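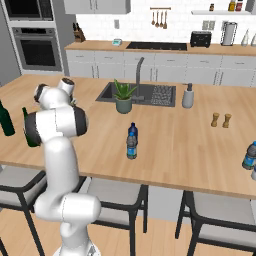 Who fills this in?
Whoever booked the trip, before the keys to the Prernton holiday flat are handed back.

Nundik Weekend Lets – leaving checklist, 10/29/24

1. Windows shut and locked. Done. Bedroom catch is stiff, push the frame in first.
2. Smoke alarm tested. Done, sounded in the hall.
3. Heating set to 18. Done.
4. Balcony door. Locks, but the key sticks. Reported in May as well.
5. Stair rail. Loose at the third step – needs a longer screw.
6. Electric meter read. 2,447.
7. First aid tin. Plasters low, burn gel out of date.
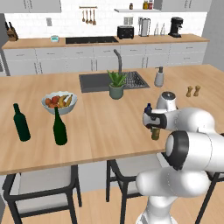

Suha Rawashdeh replied that the burn gel was on order and that guests should use the back stairs until the rail was fixed.

8. Fire exit sheet. On the door, but it still gives the old meeting point by the Wudell ferry stop.
9. Car park barrier. Code works. Bay 26 is ours, the next one belongs to Ahmadpour Tours.
10. Outside light. Comes on late, path is dark for the last few steps.
11. Deposit. 300, to be returned once items 4 and 5 have been looked at.

Keys left in the box by the gate, both sets.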